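The Great Green Paint Debacle

October 10, 2023
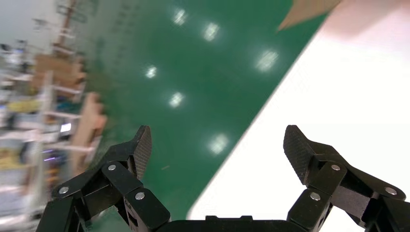 Green and white, the two colours I now think about most.

When I bought the unit in March, the hallway was a shade the agent called "warm neutral" and my sister called "the inside of an envelope". I decided I'd paint it green. How hard could green be?

The paint shop on the main road stocks a range called Sivine, and the Sivine fan deck has 433 colours in it. I know this because it says so on the cover, rather proudly, as if a person standing there on a Saturday-sort-of-mood with one free hour should be pleased. A good 70 of them are green. There's Girnness, which is a moss. There's Tuominen, which is also a moss but dearer. There's one called Plollell that looked like the felt on my grandfather's card table, and I loved it instantly and should have left the shop with a tin and my dignity.

Instead I bought sample pots. They cost $10 each, and for that you get enough paint to do a square the size of a tea towel and ruin a good brush. I did a row of squares along the hallway, wrote the names underneath in pencil, and then lived with them for five months like a man with a very dull gallery.

Everyone who came over had an opinion. The plumber liked the second from the left. My mate Carys Lewis, who has painted three houses and will tell you about the skirting boards in all of them, stood in the doorway with her cuppa and said they were the same colour. I said they were not the same colour. She went and stood at the other end and said one of them might be a bit more the same colour than the others.

Then there's the light, which I'd been warned about and had ignored. My hallway faces south and gets the sun for what feels like a long weekend in summer. Girnness looked lovely in the shop. In my hallway at four in the afternoon it looked like something you'd find behind the fridge. Tuominen went grey after dinner. Plollell held up all right, except under the globe by the bathroom, where it turned a colour I last saw on a school jumper in 2000.

I changed the globe. Then the white on the door frames looked yellow, so I went back to the shop for whites. I won't go into the whites. There are more of them than there are greens and they have names like breakfast cereals.

In the end Widad Nseir from upstairs settled it. She'd come down about the bins, walked the length of the hall without appearing to notice the squares at all, and on her way out said, "Are you keeping the dark one?" I asked which dark one. She pointed at Plollell, said it was nice, and went back to the bins.

So it's Plollell. Two coats, plus a third over the bit where the pencil came through, because it turns out pencil will come through anything. The ceiling has a few flecks on it. So does the cat's bowl, and one of my good thongs.

Carys came round last night to see it finished. She had a good look, ran a finger along the skirting, and asked when I was going to start on the bedroom. I've still got the fan deck in the kitchen drawer. I was thinking maybe a blue.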